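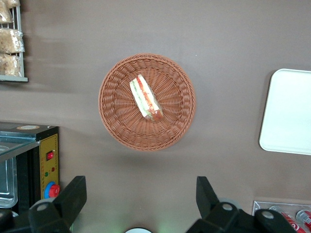
Teaching the Arm to Pass the Sandwich: Kitchen Counter Tips

Filed under: Counter & Bench

I have now taught a sandwich to travel from a basket to a tray 54 times. My mother believes I work in technology. If you've come into possession of a robot arm and want it to do something useful around food, these are the notes I wish I'd had taped to the wall in February.

Start with the sandwich, not the arm

Buy wedges in clear film, and buy the ones with a decent twist of wrap at one end. That bunched-up neck of plastic is your handle. Grab the bread and you get a very flat lunch. Egg salad is for people with more patience and more paper towels than I have.

Replace the sandwich when it gets tired. Squeezed bread stays squeezed, and an arm that learns on a limp wedge will treat a fresh one like a dishrag. Radu Ursu keeps his going for two days. I don't eat at Radu's.

By hand or by remote?

Hand guiding means you take hold of the arm and walk it through the job, the way you'd teach a toddler to stir. Good for big slow moves. The trouble is that you're standing right there, and your sleeve ends up in half the recordings.

Driving it by remote keeps your elbows out of the picture. It also feels like eating soup with somebody else's arm for the first week. Give it the week. For anything that ends in setting food down gently, I go remote every time.

If your setup lets you watch through the wrist camera, do your last few inches that way. Stefaniia Stasiv drives the whole run off the wrist view and never looks up, and her placements are better than mine. I look up constantly and it does me no good at all.

Setting it down

Most of the grief is here. People carry the sandwich beautifully across the counter and then drop it from two inches up, like a newspaper on a porch. 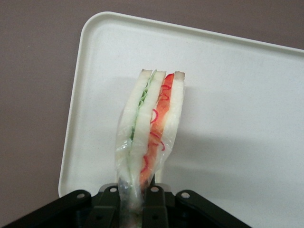

Go down until the bread meets the tray, stop, breathe, then open the fingers. The pause matters. Without it the arm learns that letting go is something you do on the way down, and you will be picking lettuce out of the joints.

Back straight out along the line you came in on. A sideways exit takes the wrap with it, and the wrap takes the sandwich.

Trays with a raised rim are forgiving if you come in from above and spiteful if you come in low. Come in from above.

Arranging the counter

Don't clear everything away. A bare counter teaches the arm to work on a bare counter, and I have yet to meet one in anybody's house. Leave the bottles out, leave the snacks out, and shift them a little between runs. Move the basket too. Mine learned one spot so thoroughly that it would reach for it with the basket clear across the table.

Tall things go behind the tray if you can manage it. I used to keep them in front and knocked them over with the forearm, which I kept forgetting was attached.

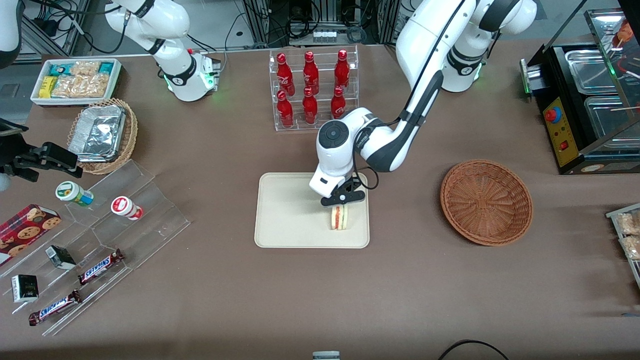 If you have two arms, park the one you aren't using and park it in the same place each time. A second arm that wanders will be copied faithfully, wandering included. Irina Avram calls this "teaching it to fidget," and she has a whole afternoon of recordings to prove the point.

Odds and ends

Throw out a bad run right away. You will not come back and sort them later. I had 31 marked "maybe" and they are still marked "maybe."

Keep some of the clumsy-but-saved ones, though. An arm that has only seen perfect grabs has no idea what to do after a poor one.

Wipe the fingers with a barely damp cloth at the end of the day. Mayonnaise on a grip pad is a slow discovery.

Change drivers now and then – no two people approach a basket the same way.

Stop when you start talking to it. That's usually around lunch, and by then you've gone off sandwiches anyway.

Next month: folding dish towels, for which I have 200 recordings and almost no folded towels.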